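Brula Tidy
Perception and task planning for two-arm floor pickup, with the accompanying episode set
Release 2

Brula Tidy is a software package for robots that collect small litter from household floors and place it in a portable basket. It contains an object detector, a task planner, an arm coordination layer and a replay tool. The package is maintained by the Aoun Group at the Branevo Institute and is distributed together with the recorded episodes used to develop it.
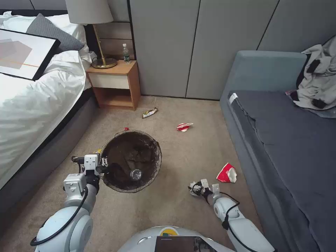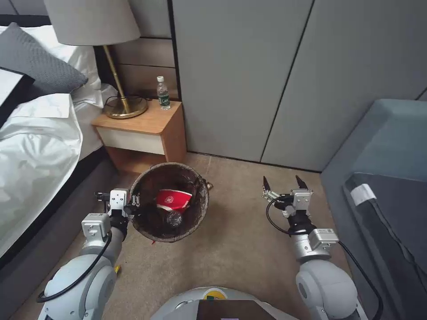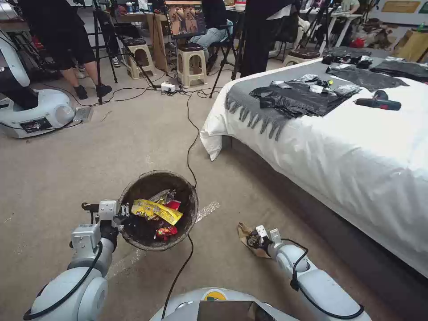
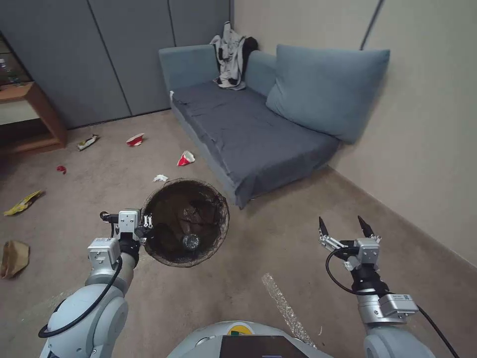
Image credit: Aoun Group, Branevo Institute. Reuse is permitted under the terms given in the License section.

Status

The package is under active maintenance. The planner and replay tool are considered stable. The detector is revised with each release, and its weights are not interchangeable between releases. Users moving from the first release must regenerate all cached detections before running the planner.

Contents of the distribution

detector/ Model definition, weights and label map
planner/ Task planner and cost settings
arms/ Coordination layer for left and right arms
replay/ Offline viewer and log converter
episodes/ Recorded episodes and index file
tools/ Integrity checks and format migration
docs/ Interface reference

Requirements

The software runs on Linux with a current Python 3 installation. A graphics processor is needed for live detection but not for planning or replay. Robot communication is handled through Gridier, the group's message layer, which must be installed first. Brula Tidy does not include motor drivers. A robot is supported if its controller accepts joint position targets and reports gripper opening through Gridier.

Installation

Install Gridier, then unpack the distribution and run the following from its top directory:

pip install .
brula-check --all

The check command verifies the episode index, the detector weights and the Gridier connection. A missing robot is reported as a warning. A missing or altered episode file is reported as an error, and the affected episode should be downloaded again before any training run.

How the software is organized

The detector receives a color image and returns labeled regions for three groups of things: items to be collected, containers, and fixed surroundings such as furniture. Collected items include paper cups, snack wrappers, paper bags and plastic bottles. A bottle standing on a nightstand and a bottle lying on the carpet receive the same object label. The decision to leave the first one alone belongs to the planner, which compares the position of each item with the estimated floor surface.

Items already inside a container are assigned a containment flag. The flag is computed from the basket rim and is recalculated whenever the basket moves. When an arm or gripper covers a large part of the rim, the previous value is kept until the rim is visible again.

The planner assigns one arm to the basket and the other to the next item. The assignment is not fixed. In the default settings the left arm handles the basket, and users may reverse this in planner/roles.yaml or allow the planner to choose on each cycle. A new plan is computed when an item is collected, when a grasp is abandoned, or when no progress has been reported for 700 milliseconds.

The arm coordination layer keeps the two grippers apart and limits the tilt of the basket while it is held. The tilt limit is set in arms/limits.yaml. It should be lowered for baskets with a wide opening or a shallow body.

Running the planner

To run against a recorded episode without a robot:

brula-replay --episode ID --plan

To run live:

brula-run --config planner/default.yaml

Live operation requires a person at the stop control at all times. The software provides no certified safety function, and the coordination layer must not be treated as a substitute for one.

The episode set

The set holds 2365 episodes. Of these, 80 are reserved for evaluation and are stored in a separate directory. The reserved episodes must not be used for training, for threshold selection or for choosing between detector versions. All remaining episodes may be divided as the user sees fit.

Each episode contains the following fields:

color: image stream from the forward view
joints: measured positions for both arms
gripper: opening value for each hand
command: joint targets sent to the controller
phase: one of approach, grasp, carry, release, retreat
outcome: success, partial or abandoned
notes: free text entered by the operator

The phase field was labeled by hand. Labelers were instructed to mark the start of the release phase at the first opening command, even where the item remained in the fingers for some time afterward. Users who need the moment of separation should derive it from the image stream.

Known limitations

Clear plastic is the weakest class for the detector. Bottles lying at the bottom of a dark basket are often missed, and thin transparent wrap on carpet may be reported as a reflection or not at all. The planner therefore does not use the detected item count as proof that a floor has been cleared.

Cables on the floor are labeled as fixed surroundings. The coordination layer does not model them, and a basket dragged across a cable can be displaced without any error being raised. Lifting is the default for this reason.

Fringed blankets and loose bedding that hang near the carpet may be included in the estimated floor surface. The setting floor.margin can be increased where this occurs, at the cost of some items close to the bed.

The episodes were recorded indoors on carpet. Performance on hard flooring has not been evaluated.

Privacy

People may be present in the background of an episode. Users must not attempt to identify them. Requests for the removal of an episode are handled by the maintainers, and removed episodes are listed in episodes/WITHDRAWN so that local copies can be updated.

Changes in this release

The basket rim estimate now accepts woven and irregular edges. The planner can reassign arms during a run. The replay tool reads logs written by the first release without conversion. The phase label "transfer" has been merged into "carry".

License

The source code, weights and episodes may be used for research and teaching. Redistribution requires that this file remain with the data. Commercial use requires written permission from the Branevo Institute.

Reporting problems

Reports should include the release number, the output of brula-check and, where possible, the episode ID. Open reports are reviewed every Thursday. The next scheduled update to the label map is planned for October.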